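Skip to content | Home | Lists | Archive | Search | Subscribe | Help
This site uses cookies to keep you signed in to the list archive. Accept | Manage settings
Filed under: Facilities and Workspaces > Cleaning and Care

From: Unnur Nørgaard
To: Workspaces list
Date: 2007-01-02
Subject: Re: Cleaning of desk lamps and wooden tables, Golton building

Dear colleagues,

I am replying to the message from Mr. Rengifo, which is quoted in the relevant part below for those who joined the list after it was sent.

> From: Ulises Rengifo
> Subject: Cleaning of desk lamps and wooden tables, Golton building
>
> Members of the Golton user group have asked whether the
> current care sheet still applies to the white desk lamps. The
> sheet was written in November, before the lamps were issued,
> and refers only to "table fixtures." Two matters in particular
> need a ruling. First, may the lamp be wiped in place, or must
> it be unplugged and carried to the utility counter? Second,
> which cloth is to be used? At present we find paper towels,
> the blue disposable wipes and the white cloths all in use, and
> the paper towels leave lint along the arm.
>
> I would also ask that the office confirm whether the spray
> from Ilie may be used on the pale wood. Mr. Muñoz believes it
> may not, and I have asked users to refrain until we hear.
>
> U. Rengifo

The Facilities Office has reviewed these questions with Walter Muñoz and with Roxana Valderrama of Procurement. The answers below replace section 4 of the care sheet. The remainder of the sheet stands as issued.

The cloth is shown at one of the tables, in two pictures beside the lamp.

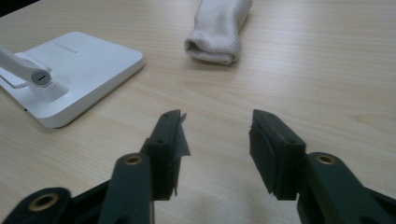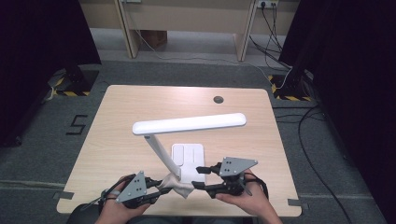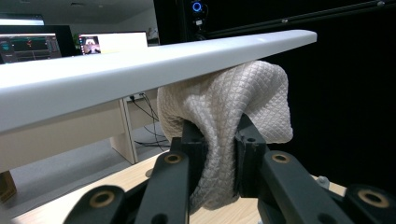 Reading time: 4 min

1. Location of cleaning. The lamp may be wiped where it stands. It should be switched off and unplugged at the wall, and the head allowed to cool before it is touched. Carrying lamps to the utility counter is discontinued. We had several reports of arms knocked against the door frame on the way, and one lamp was returned to the wrong room.

2. Cloth. The white textured cloth is now the only approved cloth for lamps. Paper towels and the blue wipes should be withdrawn from the lamp tables, although the blue wipes remain acceptable for door handles and telephones. Cloths are to be used dry for routine dusting. Where there are finger marks, one corner may be dampened with plain water and wrung out fully.

3. Order of work. Begin with the long head, continue down the arm, and finish with the base. Wrap the cloth around the arm and draw it along the length in one direction. Please do not pull sideways on the arm while doing so. The hinge should be wiped with a dry part of the cloth only, and no one should attempt to tighten or loosen it. If an arm will not hold its position, report the lamp to Mr. Muñoz and leave it as it is.

4. Under the base. Dust collects at the edge of the base and is easily missed. Lift the lamp by the base, wipe the wood beneath it and set it back down. Sliding the lamp across the table has already marked two tabletops in the east rooms — these will be refinished at the department's cost, but we would prefer not to repeat the exercise.

5. Tabletops. Mr. Muñoz is correct. The Ilie spray is not to be used on the pale wood tables. Use a cloth lightly dampened with water, follow the grain, and dry the surface at once with a second cloth. The spray may still be used on the laminate counters in the kitchen and the mail room. Ms. Valderrama has asked that opened bottles be returned to the supply cupboard so that they are not found and used on the tables by mistake.

6. Used cloths. A cloth used on a tabletop should not then be used on a lamp. Place used cloths in the laundry bag in the supply cupboard. They are collected by Clonunetti with the kitchen linen and should not be taken home for washing. Fabric softener leaves a film that shows on white plastic, and Clonunetti has been instructed to omit it.

Procurement has ordered 138 cloths from Endeck, of which 35 have been set aside for the Golton building. Groups requiring more should write to Ms. Valderrama, stating the room numbers. Requests sent to this list will not be treated as orders.

One matter remains open. Efraín Rivadeneyra has asked whether cleaning of the lamps should pass to the evening contractor altogether. The present contract covers floors, bins and washrooms, and any addition would need to wait for renewal. Until then the lamps remain the responsibility of the people who use the tables, as set out in the original sheet. I would welcome comments on this point, preferably through the user group for each building — the office cannot reply individually to every message.

A revised copy of the care sheet will be posted inside the door of each supply cupboard. Please remove the November version when it appears.

Yours sincerely,

Unnur Nørgaard
Facilities Office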